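What Makes a Person Leave the Group

I started listening to the Dusthorpe tapes on a long drive, which was a mistake, because I missed my exit twice. They're interviews with people who joined a small, angry, inward-looking movement when they were young and then, years later, walked out of it. No explosions, no courtroom drama. Mostly people clearing their throats and trying to explain their twenties to a stranger.

The question everybody asks is how they got in. I asked it too! But Mattes Kuhlmann, who recorded most of the tapes, got tired of that question a long time ago. He wanted to know about the leaving. "Joining took me an afternoon," one man tells him. "Getting out took four years, and for three of them I didn't know I was doing it."

I played that bit over and over.
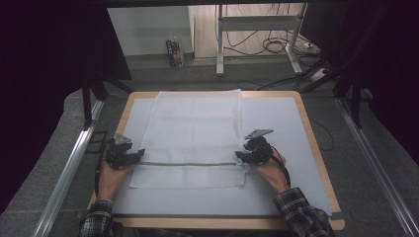 Kuhlmann and I finally talked by phone, him in his kitchen with a kettle going, me in my parked car. He has 147 hours of tape and he's transcribed most of it himself, badly (his word). He told me he'd expected big turning points, some awful order from the top or a fight over doctrine. He got a few of those. Far more often he got something small and kind of embarrassing.

Take the woman he calls Jinska. She had been in for 13 years. She'd handed over her savings, cut off her sister, the whole thing. What got to her was a dentist. She had a bad tooth, she went in expecting to be treated like dirt, and the receptionist was nice to her and asked where she'd gotten her coat. That was it. She went home and couldn't make the receptionist fit into anything she'd been taught about outsiders. She didn't leave that week or even that year, but she told Kuhlmann she kept thinking about the coat.

Then there's Nolte, who is much harder to like. He was a recruiter, a good one, and he still sounds a little proud of it. He quit over a parking dispute with another member and only later, he says, came up with nobler reasons. I laughed out loud, and then I felt strange about laughing, because he brought in people who are still there.

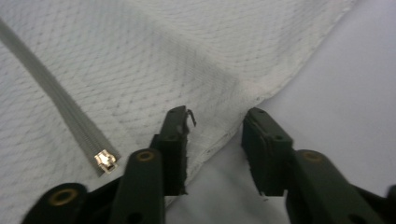

I asked Kuhlmann whether any of this helps if it's your brother or your kid who's inside. He was quiet for a bit. Then he said the families who did best kept sending boring messages. The dog's sick, we painted the hall, your cousin's getting married in March. No arguments, no links to articles. Jinska's sister mailed her a postcard every month and never got one back. Jinska kept them all in a boot.

I'm going back through the last of the tapes now, and there's one from a man in Gretska who still hasn't decided whether he's out. He says so right at the start, and then he asks if they can open a window.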